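Simthorpe bedding drive passes its January goal with a month to spare

Wednesday, January 27, 2021

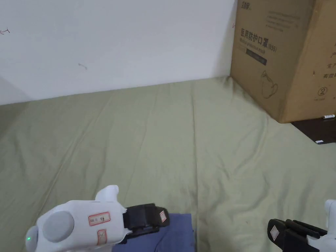 The Simthorpe bedding drive has cleared 900 sets of sheets, and there's still all of February to go! Sayaka Sakamoto started the collection to furnish the spare rooms at Lutodley House, where hospital staff from out of town can sleep between shifts without the long ride home. The rooms are plain and bright, with white walls and beds made up in whatever colors come through the door. Sage green has been a big favorite, and it looks lovely against all that white, even with a few creases and a big brown carton labelled for N95 masks standing by the wall. Sakamoto says solid colors are easiest to match when a set gets split up in the wash, but stripes, flowers and cartoon rockets are all welcome too.

The original target was 50 rooms' worth of bedding, and that was met before the second weekend. Tanabe Laundry on Mill Street has been washing and folding everything at no charge, and a store in Hevosbridge sent over a whole van of twin fitted sheets — still in their wrappers — on Monday morning. "I thought we'd be begging for pillowcases by now," Sakamoto said. "Now I'm running out of closets."

The new goal is 2000 sets by the end of February, with any extras going to the family shelter in Hevosbridge. Full and twin sizes are needed most, and so are mattress pads. Please wash used sheets before dropping them off and pin a note to each set with the size on it. Donations can be left in the side entrance at 1202 Lutodley Road, weekdays from nine to four. Blankets are on hold until the shelves are cleared.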